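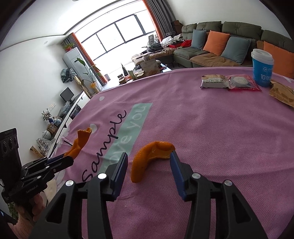 How does the software decide which gripper an object belongs to when two grippers are in view?

It compares the outline of the object with the contact region of each gripper and assigns the object to the gripper whose region it overlaps for the longest unbroken run of frames. If neither overlap lasts long enough, the object is left unassigned.

4.2 Assigning thin, curved objects to grippers

The assignment step described in Section 4.1 was designed for rigid objects with a fairly constant outline. Food scraps, peel, paper and cloth do not meet that assumption. They bend while they are being moved, their inner and outer surfaces differ in color, and one piece can hide part of itself. In the Fledport recordings, errors of assignment were concentrated in clips of this type, and most of them occurred while both grippers were close to the same part of the work surface. The present section describes the changes made to the perception module to handle these cases.

The module takes the fisheye view of one gripper, called the host view, and produces a mask for each moving object along with a label: host, partner, surface or unknown. The host jaws occupy a nearly fixed part of the view, so their contact region can be computed directly from the jaw opening and the lens calibration. The partner gripper has no such fixed place. It may enter from either side and at any angle, and its pose is estimated from its linkage and housing where these are visible. Figure 4 gives a typical input: a curled piece of orange peel stands between the host jaws, while a second gripper at the right holds another piece beside a blue jaw pad. The two pieces are close in color and texture, so appearance alone does not separate them.

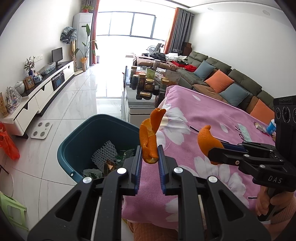
Three changes were made. First, the mask of a thin object is allowed to contain more than one surface color. The earlier version split a peel into two objects wherever the pale inner side met the outer skin, and the halves were then assigned independently. The revised version merges neighboring regions when they share a boundary and move together over a short window. Printed patterns on a tablecloth do not pass this test when the cloth is still, which removed a frequent source of false objects.

Second, contact is no longer inferred from overlap in a single frame. An object that lies behind the jaws in the image may be resting on the table some distance away, and a single wide-angle view gives little evidence of depth at that range. The module therefore asks whether the object follows the motion of the jaws. When the jaws are at rest, the previous label is kept, and its confidence is lowered at a fixed rate until motion resumes.

Third, the partner label is computed before the host label. This order was adopted following a review by Kamrul Weerasinghe of the Drundville trial logs, in which the host gripper had repeatedly claimed objects that the partner was still carrying. Under the new order, an object with a confident partner label can pass to the host only through an explicit handover state, in which both contact regions are active.

The parameters were tuned on the Jayawardena set, which contains 2827 clips. Two grippers are visible in 1073 of these. A group of 222 clips with thin or folding objects was held out and used only for the comparison in Section 5. Tuning was stopped after 1000 iterations in every configuration. All labels were checked in the Pidlow annotation tool, where the reviewer could mark a frame as undecidable; frames so marked were excluded from scoring.

Two limits remain. The motion test is weak when the wearer of the view and the partner gripper move in the same direction at the same speed, and an object torn in two keeps its original identity until the parts have separated fully in the image. The planner described in Section 4.3 treats both situations as unknown and requests no grasp until the label has been stable for a full window.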